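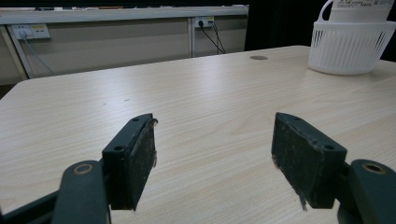

## From the packing floor: what the grippers have done to my mornings

A few of you asked me to write something about the hand-held grippers, mostly after hearing me talk about them too loudly in the lunch line. So this is my turn at the newsletter, and I'm going to use all of it.

Quick catch-up for the second shift and for our folks over at Trillel. Dreter is setting up two robot arms to do the small-item sorting. Before the arms can do any of it, they need to learn from people, so since April a few of us have been doing our usual work with a gripper in hand, and the thing records how we do it. Ikar is the name of the project. The target is 400 good runs for each kind of task, and my table just finished number 506 on pouches (we kept going, we were on a roll!).

My first week was awful. I have sorted small parts here for 22 years and I could do it half asleep, and suddenly I had two stiff fingers in place of five good ones and I was dropping everything. Bottle caps were the worst. I'd squeeze, the cap would shoot off across the table, and I'd be down on my knees looking for it while Robel Nigatu laughed at me from the next station. Then Robel tried caps himself and we were even.

What got me past it was slowing down. You come in lower than you think you need to, you open wide, and you let both pads touch before you squeeze. I also quit trying to pick things up near the cable grommet, where small stuff likes to settle.

Now, the pads. If you've been at one of these tables you know how they get – scuffed on the inner faces, with pale fuzzy bits coming up along the edges. I used to think that was fine as long as they still gripped. The Gebretsadik people, who look after the arms for us, would like us to speak up sooner. A frayed strand can catch on a label and drag it, and then the run is no good for training. So please write it on the sheet at your station when you see strands hanging, and don't pull them off with your fingernails. I did that. It made it worse.

As for the question everybody really wants to ask – what happens to the sorting jobs? I asked it too, in the April meeting, and I wasn't very polite about it. The answer I got was that the arms take the small-item tables on nights first, and the people on those tables move to checking and repacking at the same pay. I have that in writing and so can you, just ask at the office for the two-page letter. I'm still a little nervous, I won't lie. Checking means more standing, and a couple of us have knees to think about. We've asked for stools and I'll keep asking.

I will say my wrists feel better. The old twist-and-drop, hundreds of times a morning, was hard on them. The gripper has its own aches (mine is in the thumb) but we swap out every 10 runs, and that has helped a lot. If your table isn't swapping, start! It's allowed, whatever your lead told you.

I also kind of like being the one who gets copied. Robel puts the pouches down with a small tilt so they don't slide, and he's done it that way as long as I've known him. The trainer from Dreter watched him do it, asked him to explain it, and then had the rest of us try it for a whole morning.

We need two more people for the jars and lids. You don't have to be fast. Come by my table before the 9:30 break and I'll let you drop a few caps first.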